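Water spots on an oiled light wood table, paper cups

Home Help > Furniture and Surfaces > Wood finishes

Posted by Lena Żak

We have a pale wood table in a shared break room. It was finished with two coats of Higuchi clear hardwax oil in the fall and has had no maintenance since. People use paper cups at it all day. The cups are plain, no lids, no saucers. Water gets spilled in small amounts, a tablespoon or less, and is usually found by whoever sits down next.

Two things are happening. First, there are dull patches where the surface feels slightly rough when I run a fingertip across the grain. They are most obvious in low light from the window side. Second, there are a few faint rings, pale and not dark, the same diameter as the cup bases.

What I have tried: wiping with a damp microfiber cloth, then a dry one. The rings fade for a day and come back. I have not used any solvent or abrasive. I have a quart of the same oil left, and a sheet of 400 grit paper.

I would like to know whether the finish has failed or is only dirty, whether I can repair the patches without doing the whole top, and whether a different cup would help. Switching to a film finish is possible but I would prefer to avoid it. The top is 50 inches long and I can only take it out of service over a weekend.

Riku Noguchi
Member, 1,062 posts

Pale rings are moisture in the finish. Dark rings are moisture in the wood, usually with iron or tannin involved. Yours are pale, so the wood underneath is probably fine.

Do a drop test before you decide anything. Clean a dull patch and a good patch with a cloth wrung out in water and a little dish soap, wipe with plain water, and let both dry overnight. Put a drop of water on each with a teaspoon. Leave them for ten minutes. On a sound oil finish the drop stays domed with a clean edge. On a worn finish it flattens, the edge goes ragged, and the grain beneath it darkens. Blot, do not wipe, and check again after an hour.

If the dull patch fails and the good patch passes, spot repair will work. Hardwax oil takes it well.

1. Clean the area and let it dry for a full day.
2. Sand lightly by hand with the 400, along the grain. You are knocking down raised fibers only. Four or five strokes.
3. Vacuum, then wipe with a dry cloth.
4. Stir the can. Apply a very thin film with a lint-free pad and feather it out past the patch.
5. Buff off everything that has not soaked in after fifteen minutes.
6. Keep water off it for as long as the can says. If the can says a week for full cure, your weekend is enough to use the table but not enough to spill on it.

Lay oily rags flat outdoors to dry or soak them in water before disposal. They can self-heat in a pile.

If both patches fail, do the whole top. The procedure is the same.

Mimoza Stojanović

just get coasters. we have the cork ones from Trurkeck at work and there are no rings at all

Osamu Kikuchi
Moderator, Surfaces

Riku's procedure is correct and I would follow it. I have two additions.

The cups are a contributor but a minor one. A paper cup has a recessed bottom and stands on a narrow rim of folded board. Water that runs down the outside collects under that rim and is held there against the table, and that accounts for a ring the size of the base. A heavier cup such as the Lident double-wall does not change this. A coaster does, if it is absorbent and gets dried out now and then.

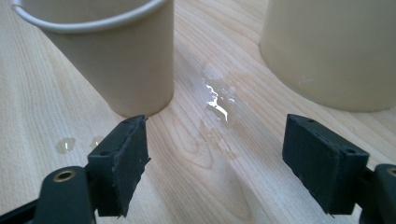
Page last changed: Thursday, March 20, 2025

Water between two cups on pale wood tends to look like the patch in the photo. The bright streak is only reflected light. Look at the wood around it, slightly darker and glossier, and at the tiny beads along the edges. The faint smear trailing away from the puddle is easier to miss than the puddle itself, and so are separate droplets like the two off to the left. Dry the whole area — a hand's width past the visible edge is a reasonable habit.

Second, avoid the Staler spray polish that many offices keep under the sink. Silicone polishes make a dull patch look better for a few days and then interfere with new oil. If it has been used on your table, wipe down with mineral spirits and good ventilation before you sand, and change the cloth often.

I would not move to a film finish. It resists standing water for longer, but when it does wear through at a seat position you cannot patch it invisibly, and you will be stripping the top. With oil, plan on a thin maintenance coat twice a year for a table in shared use.

Lena, please post the result of the drop test, both patches, with the time you left the water on.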